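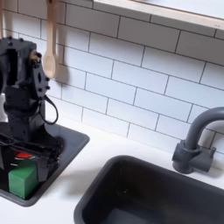 Nollel Play Kitchen: Two Months In

My sister-in-law, Latrice Haverford, assembled hers in an evening and has mentioned it since. Mine took a Saturday and most of my good nature. The Nollel comes flat, with a bag of screws in three lengths that look like one length until you've used the wrong ones, and instructions that call every panel "side."

I'd gone to the shop in Huketthorpe for the Heinonen, the one with the curtain. It was on back order. The Zidetti was in stock, but it costs what my first car did and comes in a gray the catalog calls Fog. So, Nollel.

Once it's up, it stays up. My two have leaned on it, climbed it and held a trial in front of it, and the only casualty is a hinge cover that I suspect was never on properly.
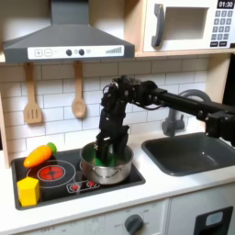
Microwave on its shelf, hood over the stove.

Scale is good. A four-year-old can reach the stove without a stool, and an adult can kneel there for as long as an adult can kneel. My neighbor Hauwa Usman came by for coffee and was served soup for an hour. She asked for the bill and it was 1807 dollars. Tip not included.

Complaints: the paint chips at the corners, the spare screws don't match anything, and customer service answered my email with a link to the instructions.

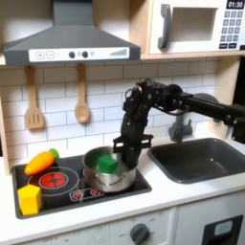 Steel pot on the black stovetop.

Would I buy it again? Yes, if somebody else built it. Latrice has offered twice. Four stars, one held back for the hinge cover.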